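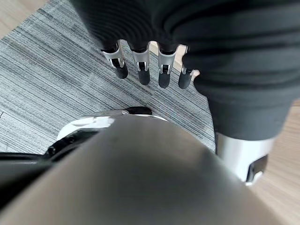

Plonside Regional Screen Fund - spring progress report from Dogar

We're thrilled with how this quarter went! Shooting on the six-part drama Flasoncombe wrapped in May, and 77 local crew members worked on it - 20 of them trainees on their first paid job. Open casting drew 1,147 applications for background roles, far more than we'd planned for. Plenico has the first two episodes in the edit now. Sound is a week behind, but the budget is holding. Next claim follows in July.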